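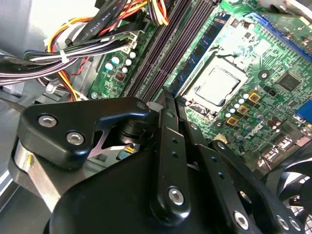 Section 4: Setting up your cast lists

By now you should have Kasham installed and your films folder showing up in the left-hand column. If the column is blank, go back to Section 3 and point it at the folder again (I have to do it every time I rename a drive, and I rename drives far too often).

I built Kasham for people like me, who watch an old movie and spend half of it going "oh, it's HIM, the butler from the other one!" Most catalog programs give you the top three names on the poster and call it a day. I wanted the hotel clerk, the second policeman, the aunt with one line at the funeral. So cast lists are the heart of the whole thing, and they're worth an evening of your time.

My own catalog has 143 films in it, and the steps below were last checked against it on January 7, 2024.

4.1 Before you start

You'll need:
- your films folder, already scanned
- a blank cast sheet (File, New, Cast Sheet)
- one film you know really well to practice on

Pick something short. My practice film runs 104 minutes and has a cast you could fit in an elevator. Please don't start with a biblical epic!

4.2 Making your first cast sheet

1. Click the film's title once so it turns blue. A double click starts the film, and then you'll end up watching it, and there goes the evening.

2. Choose Cast, then Add from Credits. A box opens with two columns, Player and Part.

3. Type the names exactly as they appear on screen, in the same order. If somebody's billed under an odd spelling, type the odd spelling. You'll fix it up in 4.4.

4. For each name, set Size of Part. Your choices are Lead, Support, Small and Blink. Blink is for people who get one shot or one line, and it's my favorite setting in the program.

5. If a part has no name in the credits, leave Part blank and fill in the Spotted As box. Mine are full of things like "man with ladder" and "rude waiter." Write whatever will bring the face back to you a year from now.

6. Press Save Sheet. The title gets a small tick beside it.

Note: Kasham doesn't save as you go. I know, I know. It's on my list for the March update. Until then, press Save Sheet whenever you get up for tea.

4.3 Adding uncredited players

Older films are terrible for this. Half the good faces never made it to the credits at all, so you'll be working from memory, fan books and arguments with your relatives.

1. Open the sheet and choose Cast, Add Uncredited.

2. Type the name, or type Unknown if you haven't worked it out yet. You can have as many Unknowns on a sheet as you like.

3. Pause the film on the face and press F6. Kasham notes the time for you and puts it in the At column.

4. Set How Sure. Certain, Fairly and Hunch are the three levels. Be strict with yourself! I had a very nice man down as Certain in six different films and he turned out to be two men with the same mustache.

5. Save the sheet.

Caution: Deleting an Unknown also deletes its time note, and Undo won't bring it back. If you've found out who the person is, click on the word Unknown and type over it. Everything else on the line stays put.

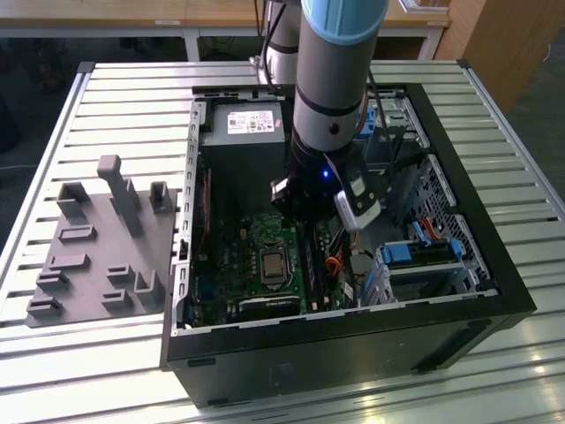
Desktop tower on its side on the slotted worktable, with the side panel off and the gray power supply at the upper end.

4.4 Linking the same actor across films

Once you've got a few sheets done, you can start joining them up, and this is where it gets really fun.

1. Choose People, Find Matches. Kasham goes through every sheet and lists names that look alike.

2. Go down the list and press Y for "same person" or N for "different person." Press S to skip one and come back to it.

3. Pick the spelling you want as the main one. The others are kept as Also Billed As, so searching for any of them still works.

4. Press Finish.

The first time I ran this I had 137 matches waiting and it took me most of a rainy afternoon. After that it's only ever a handful.

Note: Fathers and sons with the same name will catch you out. So will actors who dropped a middle initial halfway through a career. When you're not sure, press S. A wrong link is a pain to undo, and I explain how in Section 7.

Now click on any name under People. You get one person's whole run of parts in date order, Blinks included. I love seeing somebody go from Blink to Small to Support over ten years and then, for no reason you can see, back to Small again.

4.5 Bringing in lists from somewhere else

If you kept your lists in Altis before, you can bring them over.

1. In Altis, save your list as plain text with one name per line.

2. In Kasham, choose File, Bring In, Altis List.

3. Tell it which film the list belongs to and press OK.

4. Check the accents. Altis drops them, so any é will arrive as a plain e and you'll have to put it back by hand.

Lists from Hulme work the same way, except that Hulme puts the part first and the player second. Tick Swap Columns before you press OK, or you'll have a film starring Second Nurse.

Caution: Each list can hold up to 1000 lines. Anything past that is left out without a warning. If you've got a monster, split it into two files and bring them in one after the other.

4.6 If something looks wrong

The tick has vanished from a title. You've moved or renamed the film file. Right-click the title, choose Find File, and the sheet will hook itself back up.

F6 doesn't note the time. Click once on the picture first. The key only works when the player window is in front.

Find Matches says there's nothing to match. You need at least two saved sheets.

Everybody is listed as Lead. You brought in a list with no part sizes. Select all the names, set them to Support, and then promote or demote them one by one.

For printing your sheets, including the fold-over booklet layout I made for the Duvville film weekend, go on to Section 5.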